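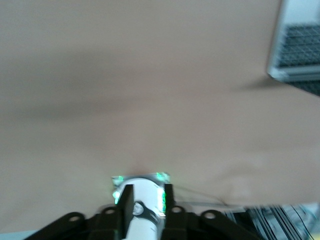 Laptop at the far corner, keyboard side. Tan surface otherwise clear.

Desk and laptop survey, Pledgate office
Compiled by Zanele Mnguni, 12/6/24

The survey covers the shared desks at Pledgate, as part of the refit that began in May. The same survey has been done at Fundthorpe; Skirness follows once the new sockets are in. Pledgate has 14 desk positions, each planned at 1000 mm wide and 600 mm deep. Captions are kept short. Measurements are taken from the floor plan and have not been scaled from the pictures.

The first entry concerns colour. Beige was chosen for the working surfaces at Pledgate in place of the white used at Fundthorpe, where users complained of glare from the ceiling lights. Against tan, a silver-grey case with black keys is easy to pick out from across the room. Soft shading on a plain surface should not be logged as a stain. Check by hand first, then enter it on the desk sheet.

The second entry concerns the laptop itself. Silver cases are the standard issue at all three sites. Wear is logged under four headings: lid, base, trackpad and hinge. The lid and base are judged separately, as they tend to age at different rates – the lid takes the knocks in a bag, the base takes the hands.

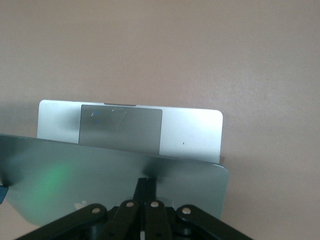 Trackpads are wiped with a barely damp cloth, power off, working from the top edge down. Streaks and smudges go down as cleaning, small specks on the case as cosmetic, and neither counts towards replacement. A dent at the rim or a lid that does not close flush does count, and the machine goes back to stores the same day. Do not press on the lid to test it.

The Kozan desk stands were left out of this set. They raise the case by 5 cm and hide most of the rear edge, so they will be listed on their own page with the cable trays.

Corrections to desk numbers should be sent to Zanele Mnguni at the Pledgate office.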